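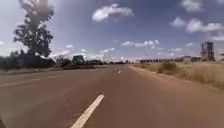

Orders & Delivery

Ticket 3956 - Gift card balance missing after split order
Status: Solved
Opened by: Roland Pickering
Store: Matside online

I bought a Nygård rain jacket and two Grirska scarves in one order and paid part of it with a gift card. The jacket was out of stock in my size, so that half got canceled. The refund email says the money went back to "original payment method" but my bank shows nothing and the gift card still reads zero.

Reply from Matside support, 9:40 am
Thanks for writing in. Please send the last four digits of the gift card and tell us if you used the app or the website. 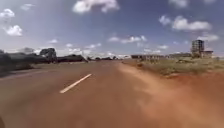
Website, on a laptop. The card ends in 1924. I already tried logging out and back in, and checked the balance on my phone - same result.

Reply from Matside support, 2:15 pm
We found it. When an order is split, the refund goes to a new card number and the old one stays at zero. The new number was sent to an old email address on your account. We have updated the address and sent it again. Please allow up to 2 hours. 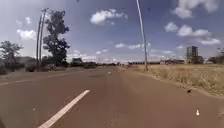
Got it, and the balance is right. Can I use it at the Brestudora outlet too?

Reply from Matside support, 4:05 pm
Yes, at the register only. Outlet stock is not sold online. This ticket will close in 7 days if there are no more replies.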